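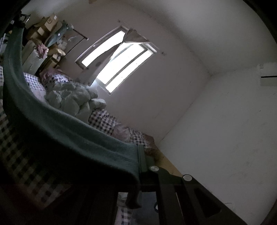 Unit 9: Budgeting for hand-held collection equipment

A collection budget has three parts: the tools the operators hold, the places where they work, and the labour and storage needed to turn recordings into usable data. Students tend to price the first part in detail and guess the other two. In most plans the first part is the smallest over the life of a project. A hand-held gripper is cheap beside an arm, and it can be carried into an ordinary bedroom and used on a towel next to an unmade bed, where a fixed arm would need a stand, a power supply and a clear floor. The cost that remains is the cost of getting many such rooms, with enough variety in them, at a rate per hour the project can bear.

These notes follow the order of the planning sheet. Bring a blank copy on Friday. The worked case is the Mindari household textiles project, and all sums are in pounds excluding VAT unless marked.

9.1 Start from hours, work back to units

The first line of the sheet is the number of accepted hours required. Accepted hours are those that remain after checking. Recorded hours are larger, paid hours larger again. The ratios between them are the most important figures in the plan and should come from a pilot.

For Mindari the target was 500 accepted hours. The pilot gave the following:

Accepted hours / recorded hours: 0.80
Recorded hours / paid operator hours: 0.50

So 500 accepted hours need 625 recorded hours and 1,250 paid operator hours. The second ratio surprises most people. Half of a paid hour goes on travel within the site, charging, changing cards, resetting the task and filling in the log. Resetting is the largest item for textile work. A towel has to be shaken out and dropped again before each fold, and a duvet takes longer.

If one operator works 25 paid hours a week, 1,250 hours is 50 operator-weeks. With five operators that is ten weeks. One gripper per operator gives five in use. To this add spares (section 9.3).

Do the calculation in this order each time. A common error is to begin with the number of units the supplier will discount and then look for a schedule to fit.

9.2 Unit cost and what it leaves out

The quoted price of a gripper covers the body, the jaws and the camera mount. It may or may not cover the camera. Read the quotation line by line and mark each of these as included, excluded or not stated:

Camera and lens
Memory cards (two per unit at least)
Battery and charger
Jaw pads and replacement pads
Fasteners and the driver that fits them
Carry case
Calibration board
Delivery and import duty
Warranty, and whether it covers drops

"Not stated" should be treated as excluded until the supplier confirms in writing.

Two quotations were obtained for the worked case. Trekness quoted 607 per unit with camera, one battery and one card. Girard quoted 480 per unit with no camera. On the first page the Girard unit looks cheaper by 127. Once a camera at 165, a battery at 22 and a card at 14 were added, it came to 681, and the order of the two was reversed. The Trekness unit still needed a second card and a second battery, which brought it to 643. The Girard unit with the same additions came to 717.

Carry both figures forward, the quoted and the completed. The quoted figure is what the purchase order will show, and the finance office will ask why the two differ.

9.3 Spares and consumables

Spares are planned by part. For hand-held tools used in homes, the failure list is short:

a) Pads wear. Plan by hours. The pilot changed a pair every 40 recorded hours. For 625 hours that is 16 pairs after rounding up.

b) Screws work out. Threads cut directly into printed bodies do not survive repeated opening. Ask for metal inserts. A packet of screws costs very little and should be in each case.

c) Cards fail or are lost. Losing a card costs a day of recordings. Budget for daily offload as well as for the card.

d) Straps and cables catch. In bedrooms they catch on bed frames, drawer handles and clothes racks. Short cables with right-angle plugs reduce this but do not remove it.

e) Whole units are dropped. For a fleet of five, hold 2 complete spare units. For a fleet of ten or more, one spare in five is enough if the supplier can deliver within a week.

The Mindari plan therefore bought seven units. At the completed Trekness figure:

7 x 643 = 4,501
Pads, 16 pairs at 9 = 144
Screws, straps, cables = 60
Equipment subtotal = 4,705

Compare this with operator labour. At an assumed full cost of 18 an hour, 1,250 paid hours comes to 22,500. The equipment subtotal is a little over a fifth of that. A change in the acceptance ratio from 0.80 to 0.70 raises paid hours to 1,429 and adds 3,222 to labour. That is more than four completed units. Money spent on improving acceptance, such as a better lens or a day of operator training, should be judged against this figure and not against the equipment line.

9.4 Sites

Three kinds of site were costed.

Built sets. A room is dressed in a unit or warehouse. High fixed cost, low cost per hour, little variety. Rent continues when nobody is recording.

Rented furnished rooms. Moderate cost, moderate variety. Check the tenancy terms on paid work carried out on the premises.

Occupied homes. Low rent, high variety, high administration. Each home needs consent, a visit beforehand and an agreed list of items that may be handled.

Variety must be written down as a purchasing requirement or it will be lost when the budget is cut. The sheet has a table for it. For textile work the columns are bed size, bedding pattern, floor type, main light direction, free floor area and storage in view. A room with a bright window behind the bed and boxes stacked in a corner fills a different row from a plain set with overhead light, and a model trained on the second alone should not be expected to cope with the first. Pay attention to windows. A camera with automatic exposure will lose either the window or the cloth, and the acceptance rule must say which loss is tolerable. In the worked case the rule was that the edges of the cloth had to be readable and the window could go to white.

Mindari used 24 rooms at an average fee of 90, giving 2,160. Site visits beforehand were costed at one and a half hours each at the operator rate: 24 x 1.5 x 18 = 648. Site subtotal 2,808.

The visits were left out of the first draft. They are the line most often missing from student plans.

9.5 Storage and checking

Work from the recording rate. At 12 gigabytes an hour, 625 hours is 7.5 terabytes. Two copies are required, so 15 terabytes. Drives must be bought before recording starts, and one extra drive should be allowed for transport between the site and the office.

Checking takes time in proportion to recorded hours. The pilot rate was 0.25 hours of checking for each recorded hour, or 156.25 hours for the full run. At 20 an hour this is 3,125. Automatic checks can lower the rate, but the cost of writing them belongs in the plan.

Storage: 620
Checking: 3,125
Subtotal: 3,745

9.6 Totals and contingency

Equipment 4,705
Operator labour 22,500
Sites 2,808
Storage and checking 3,745
Total before contingency 33,758

Contingency should be set line by line. A single ten per cent on the whole sum hides where the risk is. Equipment prices are fixed by quotation and need little – 5 per cent was used. Labour depends on two measured ratios and was given 15 per cent. Sites were given 10 per cent. Storage and checking were given 10 per cent.

235.25 + 3,375 + 280.80 + 374.50 = 4,265.55
Total with contingency 38,023.55

Divided by 500 accepted hours, this is 76.05 an hour. Quote this figure when comparing with another method. A figure per recorded hour looks better and is of no use to the person who has to train the model.

9.7 Buy, hire or share

Hire is worth pricing when the run is under twelve weeks. Bruduvau hires comparable units at 38 a week. Seven units for ten weeks comes to 2,660 against 4,501 to buy. Hire looks better until the following are considered:

Deposit, and how long it is held
Who pays for worn pads
Whether the jaws may be changed
Whether the calibration is the same on every unit, and on any replacement sent mid-run
What happens if the run goes over

The fourth point decided the case. The hire agreement allowed any unit of the same model as a replacement, and two production batches had different camera angles. Mixed angles can be handled if they are recorded, but the log had no field for it and the analysis had already been written for one geometry. The units were bought.

The break-even point for seven units is 4,501 / 266, or 16.9 weeks. Any follow-on work beyond seven weeks favours purchase on price alone.

9.8 Order of spending

1. Two units for the pilot, completed, with spares.
2. Pilot in at least three rooms. Measure both ratios and the checking rate.
3. Revise the sheet. Do not place the main order before this.
4. Storage.
5. Remaining units in one batch, with written confirmation that the geometry matches the pilot units.
6. Site fees, paid per visit.

Lead times for step 5 ran to five weeks in October. Operators engaged before the units arrive are paid to wait.

Exercise for the next session

Take the worked case and change the task from towels to duvets. Assume the reset time doubles and that the ratio of recorded to paid hours falls from 0.50 to 0.38. Keep the acceptance ratio at 0.80. Find the new paid hours, the number of units needed to finish within ten weeks with spares by the rule in 9.3(e), and the new cost per accepted hour. State which contingency lines you would alter. One side of A4, with the sheet attached.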